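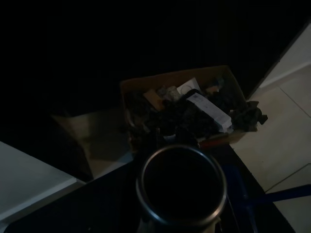 地砖上的这一箱,最上面压着一张白纸。

一箱黑乎乎的杂物,到底该从哪儿下手整理?

收纳与整理 > 杂物、线材、搬家遗留
南窗晒被子 发表于 2023年2月18日
浏览 2,932 次

各位好,潜水很久了第一次发帖,写得啰嗦请多包涵!

事情是这样的,我去年搬到 Mirani 这边的房子,搬家那会儿大件都收拾得挺好,碗盘啊书啊衣服啊都写了标签,到了新家按房间一放就完事。唯独剩下一个纸箱,是最后一晚收尾的时候装的。懂的人应该都懂,最后一晚已经没有分类这回事了,抽屉拉开,手一捧,往里倒,再拉开下一个抽屉,再倒。桌面上剩的也扫进去。所以这个箱子里什么都有,而且大部分还都是黑的。黑的袋子、黑的布套、黑的线、黑的不知道哪个机器上的盖子,搅在一起之后我连哪里是一件东西的头、哪里是另一件东西的尾都看不出来。

上面倒是有几样浅色的,一张白纸,一张小一点的白卡片,还有一块黄褐色的纸板斜插在那儿。我每次想整理,都是先把这几张纸拿起来看看,看完觉得“嗯,可能有用”,又放回去了。然后整理就结束了。

这个箱子先是在玄关,后来挪到书房,再后来挪到柜子旁边的地上。箱子边很矮,东西塞得又满,有一团黑的老是从旁边耷拉出来,我路过就拿脚往里掖一掖(我知道不应该)。家里人已经问过要不要干脆整箱扔掉,我又舍不得,因为我确定里面至少有两样东西是我要的:一个是 Lutell 台灯的电源,没有它那个灯就一直是个摆设;另一个是一小包床架上的螺丝,床现在少一颗,翻身会响。

我试过的办法:
一次是直接伸手进去掏,掏了十来分钟,拉出来一根线,线的另一头还缠着别的东西,越拉越紧,最后塞回去了。
还有一次是全部倒在床上。倒完发现晚上要睡觉,又全装回去了。

所以我想问的是:
这种颜色几乎一样、材质又乱七八糟的箱子,第一步该干什么?要不要先买收纳盒?我看 Wodwood 有一种带隔板的抽屉盒挺好看的,差点就下单了。还有就是那些认不出来是什么的零件,大家都留多久?

先谢谢啦,房子不大,书房地上大概能腾出一张床单那么大的地方。

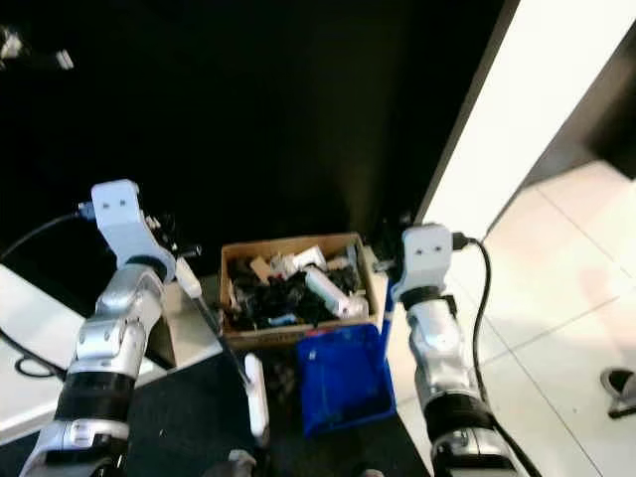

敞着口的箱子,右半边斜躺着一个白色圆柱形东西,靠前面还有个浅蓝色的小物件。

补充一下:有人私信问我纸箱多大,我没量过,就普通的敞口纸箱,不深。还有人问那些黑的是不是都是袋子,不全是,袋子和布是一部分,底下硬的东西也不少,手伸进去能摸到棱角。

螺丝归我管
已被楼主采纳

我来我来,这题我太熟了!我家以前有一个一模一样性质的箱子,跟着我搬了两次家,第二次搬的时候胶带都没拆过。后来下决心弄了一个下午,弄完了,现在那个箱子拿来装旧报纸。我把当时的步骤写一下,你挑着用。

先说收纳盒:别买,先别买。你现在不知道里面有多少线、多少零件、多少纸,买回来的隔板十有八九不合适,隔小了大的放不进去,隔大了又成了一个新的杂物箱。等分完了,拿尺子量一量再说。Wodwood 那个抽屉盒我有,做工可以,就是隔板卡得很紧,想换位置要使好大劲,而且隔板高度比较矮,卷好的电源线放进去会冒头,抽屉就关不上了。放文具、放小瓶罐倒是合适。

然后是地方。你说地上能铺一张床单,那就真的铺一张床单,找浅色的,白的米的都行。黑的东西放在浅色底子上,一下子就能看出形状,之前你觉得是一坨的,摊开可能就三四样。灯也开亮一点,有台灯就把台灯搬到地上,从侧面打过来。我第一次弄就吃亏在灯上,吸顶灯在背后,自己的影子正好罩着箱子,看什么都是黑洞洞的。

还有,先把箱子周围清一清。我看你箱子前头还搁着个杯子,不管里面有没有水,挪走吧,等会儿你拽线的时候胳膊肘一扫就倒了。我当年打翻的是半杯茶,泡了一叠保修卡,说起来都是泪。

接下来是我觉得最管用的一步:先拿软的,硬的先不动。

袋子、布、泡沫纸、包装膜这些软东西体积最大,又最会裹别的东西。你就盯着它们,一件一件拎起来,拎一件抖一下,抖落下来的掉回箱子里没关系。每个袋子都要捏一遍、翻过来看一眼,小零件最喜欢待在袋子角上,我那包找了半年的合页就是这么捏出来的,你的床架螺丝我赌也在某个袋子里!耷拉在箱子外面的那一团就从它开始,反正它都已经出来一半了。

软的全拿走以后,你会发现箱子一下子空出一大截,心情也会好很多。这时候可以歇一会儿,喝口水。

第二轮拿纸。白纸、卡片、纸板,统统抽出来摞成一摞,放到床单外面,不要看!一个字都不要看。你自己也说了,每次都是看纸看着看着就不整理了。纸留到最后,坐在桌子前面一次看完,说明书、保修卡、快递单各归各的,快递单撕掉地址那一块再扔。

第三轮拿硬的、不带线的。这些最好处理,拿起来看一眼,认得的放左边,不认得的放右边。那个白色的圆柱形的东西就属于这一轮,又大又显眼,先请出来,它压着的地方估计还有一窝小的。

第四轮才轮到线。这时候箱子里应该就剩一团线了,别拉,千万别拉,越拉越紧的。把整团捧到床单上,轻轻抖开,找到一个插头,然后拿着插头往外穿,像穿针那样,穿过一个圈再穿下一个圈。穿出来一根就立刻卷好,用扎带或者面包袋上那种小铁丝捆一下。我那团线拆了 7 根出来,花的时间比前面三轮加起来还长,边听广播边弄,倒也不难受。

线卷好之后,贴一小截纸胶带在插头旁边,写上是谁的。比如你找到 Lutell 台灯的电源,马上写“书房台灯”,别写型号,型号过两个月你自己都看不懂。至于怎么确认是不是台灯的,看电源头上印的电压电流,跟灯底座上的对得上才插,接口能插进去不代表就能用,这个要小心。对不上宁可不用。

认不出来的零件,我的做法是找一个透明的密封袋全放进去,袋子上写当天的日期,挂在工具箱旁边。一年内家里有什么东西缺了一块,就去那个袋子里翻。满一年没动过的,扔。我家现在那个袋子里还有个灰色的小三角,全家轮流猜过,没人猜中,明年二月到期。

最后分好的东西,按用在哪个房间放回哪个房间,不要再建一个“杂物”的家了。床架螺丝找到了当天就拧上去,别放到抽屉里等周末。

时间的话,我觉得留一个下午够了。弄完记得来报个信!

半格抽屉

我的意见跟楼上有点不一样,供参考吧。

我不赞成一次弄完。上班的人哪有一整个下午,就算有,弄到一半来个电话,床单上摊着一地东西,晚上还得跨过去上厕所。我是每天晚上拿 2 样,就两样,拿出来当场决定去哪儿,决定不了的不许放回箱子,摆在餐桌上碍自己的眼。我家孩子的玩具箱就是这么清掉的,过程中几乎没感觉。缺点是慢,还有要是你的床已经响得睡不着,那可能等不及。

纸那部分我也是反着来的。我先看纸,因为纸上有时候会写着这个东西是什么。比如说明书上画着配件图,拿着图去对箱子里的零件,能认出好几个。我以前有个 Drornenari 的落地衣架,拆开来有一根短杆和两个帽,完全看不出来是干嘛的,就是对着说明书认回来的。当然楼主要是一看纸就走神,那还是听楼上的。

另外换个箱子吧,或者换个矮点的塑料筐。纸箱放地上时间久了底会软,我们这边春天地砖返潮,箱底有一回整个贴在地上,抱起来的时候东西哗啦全漏了。不想换的话底下垫两条木条也行,或者垫块泡沫板。

盒子我用的是超市装饼干的铁盒,免费的,盖子上贴张纸就能写字。好看是不好看。

潮汐下午茶

直接扔。一年没用过的就是不需要的,台灯电源重新配一个,螺丝五金店论颗卖。我搬家从来不带这种箱子。

南窗晒被子(楼主)回复

谢谢大家!!我没想到会有人写这么长,认认真真看了两遍。

杯子已经挪走了哈哈。床单也翻出来一条旧的,浅灰格子的,应该也算浅色吧?

回一下最后这位,扔我也想过,但是那颗螺丝五金店我去问过,老板看了床架的孔说规格不常见,让我去原来买床的地方问,原来买床的地方在老家那边,所以才一直惦记着箱子里这包。电源倒是真的可以配。

今天晚上先按“先拿软的”试了一轮,拎出来的袋子比我想的多得多,叠好以后够用很久的垃圾袋了。每个角都捏了,捏到一个窗帘挂钩、一枚硬币和一小块橡皮,螺丝还没有。纸我忍住了没看,真的很难忍,有一张朝上的那面印着一条弯弯的线,我到现在都在想那是什么。

线那一团我打算明天弄。Wodwood 的盒子从购物车里删了,饼干铁盒家里正好有一个,先用着。

螺丝归我管

浅灰格子有点悬,黑线放在格子上容易看花眼,有纯色的还是换纯色的。螺丝别急,硬东西那一轮还没开始呢。还有一个地方你查一下:箱底那几片折起来的纸板中间有缝,小东西会卡进去,全部拿空之后把箱子倒过来拍几下。

南窗晒被子(楼主)回复

好!明天换一条米色的,顺便拍拍箱底。家里人刚才路过问我为什么地上摆着一排袋子,我说在整理,他说那箱子怎么看着还是满的……先睡了,床还在响。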